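Morlow Publishes Good Practice Guide for Recording Household Tasks With Hand-Held Grippers

Guide covers consent, clutter, soft objects and record keeping for teams working in occupied homes

DRERBERG, October – Morlow, the standards body for domestic automation, today released the first edition of its Good Practice Guide for Hand-Held Gripper Recording in the Home. The guide sets out how operators should prepare a room, handle household items and document their work when collecting demonstrations used to train home robots.

The text was drafted over the past year with Taven and Frota, two companies that carry out recording in private residences. Morlow received 2,529 written comments on the consultation draft, and the working group met in Drerberg to settle the final wording.
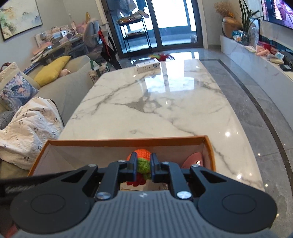 HOME AND SERVICE ROBOTICS | STANDARDS

The guide applies to any task in which a person guides a gripper by hand among everyday belongings. Picking up a crocheted toy over an open box on a living room table is typical of the work it covers. Soft and knitted articles are treated in a chapter of their own. Operators are asked to close the fingertips slowly, to avoid pulling on loops of yarn, and to stop if a stitch catches.

Rooms are to be recorded as the household keeps them. Cushions, blankets, plants and desks should stay where they are unless they present a hazard. Screens may remain on with the written agreement of the resident. Where a window throws a strong reflection onto a polished tabletop, the operator should enter this in the session log so that reviewers can take it into account.

"Home robots will be expected to work in rooms that people live in," the Morlow working group said in a statement. "Operators need clear rules on what may be moved, what may be recorded and what must be written down. The guide gives them one set of rules to follow from the first visit."

Under section 5, each object placed in a box or tray must be listed by type before the session begins. Printed matter, including booklets and packaging, must be checked for names, addresses and account details. Residents may withdraw any item at any point and are not required to give a reason.

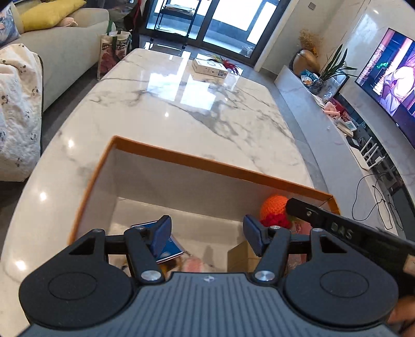 Hand-held gripper over an open box containing a blue booklet and crocheted items.

Taven and Frota will apply the guide to all new sessions. Existing archives may be assessed against the same requirements, and Taven has submitted 3,469 session logs for the first review. Morlow expects to examine some 4,000 logs before the second edition is prepared.

The guide is available free of charge from the Morlow publications office. Comments on the first edition may be sent to the same office and will be considered by the working group at its next meeting.

About Morlow
Morlow develops voluntary standards and guidance for automation in homes and small workplaces. Its offices are in Drerberg.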